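나벤, 공동주택 음식물 분리배출·퇴비화 서비스 ‘호루나드’ 정식 출시
시범 운영 마친 프랜드스테드 단지부터 적용, 배출 요일 제한 없애고 요금은 세대별 계량 방식으로

2023년 9월 11일

생활환경 서비스 기업 나벤(Naven)은 공동주택을 대상으로 한 음식물류 분리배출 및 퇴비화 서비스 ‘호루나드(Horunard)’를 정식 출시한다고 밝혔다. 첫 적용 단지는 시범 운영을 진행해 온 프랜드스테드(Prandstead) 주거단지이며, 입주 세대 390세대 전체가 대상이다.

호루나드는 각 세대에서 나온 음식물류를 단지 안에 설치한 처리동에서 1차 발효한 뒤, 외부 숙성장으로 옮겨 퇴비로 만드는 서비스다. 지금까지 이 단지에서는 정해진 요일 저녁에만 공동 수거용기를 내놓았고, 수거 차량이 다음 날 새벽에 들어왔다. 서비스 전환 이후에는 요일과 관계없이 배출할 수 있으며, 수거 차량의 새벽 진입은 없어진다.

나벤은 지난해부터 단지 관리사무소와 협의해 시범 운영을 준비했다. 시범 기간에는 108세대가 참여했고, 배출함은 동 출입구에서 가까운 세 곳에 두었다. 참여 세대의 의견을 받아 배출함 투입구 높이를 낮추고, 겨울철에도 손잡이가 얼지 않도록 덮개 구조를 바꾸었다. 인식 카드를 두 번 대야 문이 열리던 초기 방식도 한 번으로 줄였다. 정식 서비스에 쓰이는 배출함은 모두 개선된 형식이다.

■ 요금은 세대별 계량, 기본요금 월 700원

기존에는 단지 전체 배출량에 따른 수수료를 모든 세대가 똑같이 나누어 부담했다. 장기간 집을 비운 세대와 식구가 많은 세대가 같은 금액을 낸다는 민원이 이어졌고, 입주자 설문에서도 개선 요구가 가장 많은 항목이었다.

호루나드는 세대별 계량을 기준으로 한다. 월 기본요금은 700원이며, 여기에 실제 배출한 무게에 따른 사용요금이 더해진다. 배출 기록은 관리비 고지서에 날짜별로 표시되고, 원하는 세대는 휴대전화로도 확인할 수 있다. 한 달 동안 배출 기록이 없는 세대에는 기본요금만 부과된다. 계량에 오류가 있다고 판단되면 고지서를 받은 달의 말일까지 관리사무소에 재확인을 요청할 수 있으며, 확인이 끝날 때까지 해당 금액의 납부는 보류된다.

인식 카드는 세대마다 두 장씩 무상으로 지급한다. 분실하면 관리사무소에서 재발급받을 수 있고, 재발급이 끝나는 즉시 이전 카드는 사용이 정지된다. 이사 나가는 세대는 퇴거일에 카드를 반납하고 그날까지의 사용요금을 정산한다.

■ 처리동 운영과 냄새 관리

처리동은 단지 북쪽 재활용 보관소 옆에 들어섰다. 기존 창고 건물을 고쳐 쓴 것으로, 주차면은 줄지 않았다. 내부는 바깥보다 압력을 낮게 유지해 문을 여닫을 때 공기가 밖으로 빠져나가는 것을 줄이며, 배기는 목재 조각을 채운 여과층을 거친다. 여과재는 정기적으로 교체하고, 교체일은 각 동 게시판에 미리 알린다.

1차 발효가 끝난 원료는 주간에만 반출한다. 반출 차량은 북문을 이용하며, 초등학생 등하교 시간에는 운행하지 않는다. 시범 운영 초기에 처리동과 가까운 동에서 송풍기 소음에 대한 의견이 나와 8월에 송풍기 위치를 옮기고 흡음벽을 세웠다. 이후에도 소음과 냄새에 관한 의견은 관리사무소와 나벤 고객센터에서 함께 접수한다.

숙성은 살가도(Salgado) 농장이 맡는다. 살가도는 채소와 묘목을 재배하는 농장으로, 단지에서 반출한 원료에 낙엽과 톱밥을 섞어 숙성한 뒤 자체 재배지에 사용한다. 완성된 퇴비의 일부는 봄과 가을에 단지로 돌아와 화단과 주민 텃밭에 쓰인다. 텃밭을 이용하지 않는 세대도 화분용으로 신청할 수 있으며, 신청 방법은 배포 시기에 맞추어 따로 안내한다.

■ 배출할 수 있는 것과 없는 것

퇴비화를 전제로 하는 서비스여서 배출 기준이 기존과 일부 다르다. 채소와 과일의 껍질, 밥과 면, 익힌 고기와 생선살, 물기를 뺀 찻잎과 커피 찌꺼기는 배출할 수 있다. 소와 돼지의 뼈, 조개와 게의 껍데기, 복숭아와 살구 등의 단단한 씨, 달걀 껍데기, 양파와 마늘의 마른 겉껍질은 종량제 봉투에 담아 버려야 한다. 티백은 내용물만 털어 배출한다.

김치와 젓갈처럼 염분이 많은 음식은 물에 한 번 헹군 뒤 물기를 빼서 배출해야 한다. 염분은 퇴비 품질에 직접 영향을 준다. 국물과 식용유는 배출함에 넣을 수 없다. 식용유는 재활용 보관소 안에 있는 별도 수거통을 이용하면 된다.

비닐봉지는 생분해 표시가 있는 제품이라도 배출함에 넣지 않는다. 처리동의 발효 기간이 짧아 봉지가 분해되지 않은 채 남기 때문이다. 봉지에 담아 내려온 경우 내용물만 투입하고, 봉지는 배출함 옆 수거통에 넣는다. 이쑤시개와 고무줄, 과일에 붙은 스티커도 시범 기간에 자주 섞여 나온 품목이므로 배출 전에 골라내야 한다.

■ 가정에서의 보관 방법

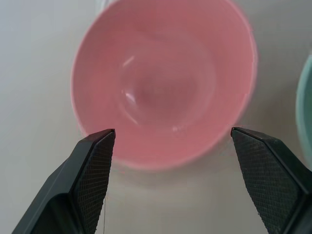
나벤은 정식 출시에 맞추어 가정용 안내문을 새로 만들어 전 세대에 배포한다. 안내문은 주방에서 음식물을 모아 두는 방법을 주로 다루며, 전용 용기를 따로 구입하도록 권하지 않는다. 하루에 나오는 양이 많지 않은 세대라면 집에서 쓰던 그릇으로 충분하다. 분홍색 도자기 그릇처럼 안쪽 면에 윤기가 있고 바닥까지 둥글게 이어지는 것이면 조리대 위에 두고 쓰기에 알맞다. 모서리가 각진 용기는 구석에 찌꺼기가 남기 쉬워 여름철에는 피하는 편이 낫다. 금이 간 그릇은 틈에 냄새가 배므로 쓰지 않도록 안내하고 있다.

그릇을 쓸 때는 바닥에 신문지나 키친타월을 깔지 말고, 음식물을 체에 걸러 물기를 뺀 다음 담는다. 종이가 배출함에 함께 들어가면 계량 무게가 늘어나고 투입구가 막힐 수 있다. 비운 그릇은 찬물로 먼저 헹군 뒤 평소처럼 설거지하면 된다. 바로 내려가기 어려운 날에는 뚜껑이나 접시로 덮어 냉장 보관하는 방법을 권한다. 냉동한 음식물은 덩어리째 넣으면 투입구에 걸릴 수 있으므로 녹인 뒤 물기를 빼서 배출한다.

안내문은 큰 글씨판을 함께 제작했으며, 필요한 세대는 관리사무소에서 받을 수 있다. 배출함 옆면에도 같은 내용을 요약해 붙인다.

■ 전환 일정

기존 공동 수거용기는 정식 서비스 시작 후 2주 동안 함께 운영한다. 이 기간에는 두 가지 방법 가운데 어느 쪽을 이용해도 되며, 호루나드 사용요금은 부과하지 않는다. 병행 기간이 끝나면 수거용기를 철거하고, 용기가 있던 자리는 물청소를 거쳐 자전거 보관 공간으로 바꾼다.

입주 세대를 위한 사용법 안내는 관리사무소 앞에서 평일 저녁에 진행한다. 카드를 아직 받지 못한 세대는 이때 수령할 수 있다. 낮 시간에만 방문할 수 있는 세대는 관리사무소 창구를 이용하면 된다. 거동이 불편한 입주자가 있는 세대는 방문 안내를 신청할 수 있다.

단지 안 상가의 음식점과 카페는 이번 서비스 대상에 포함되지 않는다. 상가에서 나오는 음식물류는 지금처럼 별도 계약에 따라 처리된다. 나벤은 가정과 상가의 배출량과 성분이 크게 달라 같은 설비로 처리하기 어렵다고 설명했다.

나벤 관계자는 “시범 운영에서 가장 많이 받은 질문은 요금이 아니라 무엇을 넣어도 되느냐는 것이었다”며 “품목 안내를 계속 보완하고, 문의가 많은 품목은 매달 게시판에 올리겠다”고 말했다.

나벤은 다른 공동주택의 도입 문의도 받고 있다. 도입을 검토하는 단지에는 세대수와 처리동 설치 가능 면적, 반출 차량의 진입 경로를 먼저 조사한 뒤 결과를 서면으로 제공한다. 조사 비용은 받지 않는다. 처리동을 둘 공간이 없는 소규모 단지는 인접 단지와 공동으로 이용하는 방식도 신청할 수 있다.

■ 회사 소개

나벤은 공동주택의 생활폐기물 분리배출 설비를 설치하고 운영하는 기업이다. 재활용 보관소 개선, 음식물류 계량 설비 유지관리, 입주민 대상 분리배출 안내 사업을 하고 있다.

■ 문의

서비스 이용 및 요금: 프랜드스테드 관리사무소 또는 나벤 고객센터
단지 도입 상담: 나벤 공동주택사업팀
보도 관련: 나벤 홍보팀

목록으로
인쇄하기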